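3.2 Sorting of household textiles before collection

The second part of the study looked at what households do with clothes they no longer wear, in the weeks before the clothes leave the home. Earlier work in Priritz had asked only about the amount handed in at collection points.

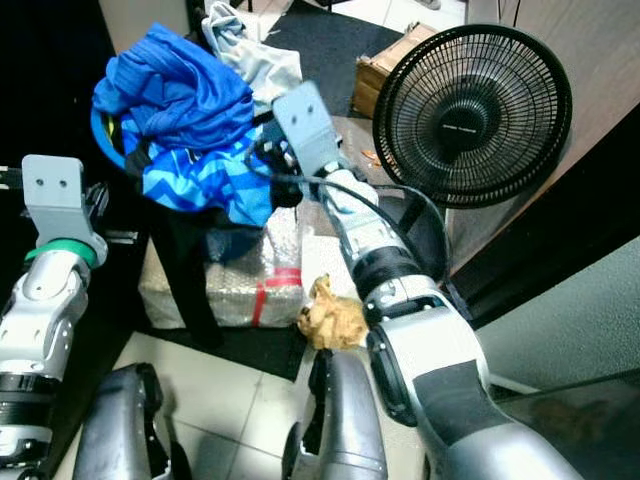
Respondents in Plovska were asked to keep a diary for 14 days in August. Each entry gave the type of garment, its state of wear and where it was put. We left out shoes and bedding -- these go to a separate stream in both towns.

Figure 2. Pile of clothing.

Of the 90 diaries returned, most showed a long gap between the decision to discard a garment and its removal. Clothes were often kept in a bag or a heap in a spare room, and some went back into use. Knitwear was the type most often taken back. Respondents who lived close to a Tultier collection point did not clear their clothes sooner than the others, which differs from the pattern in the Van den Broek survey of 2000.

Two points limit these results. The diary was filled in by one adult per home, so children's clothes may be under-reported. Garments passed straight to relatives were also hard to place -- several respondents did not see this as discarding at all and made no entry. We coded such cases as reuse where a note in the margin allowed it, and left the rest out of the totals given in Section 4.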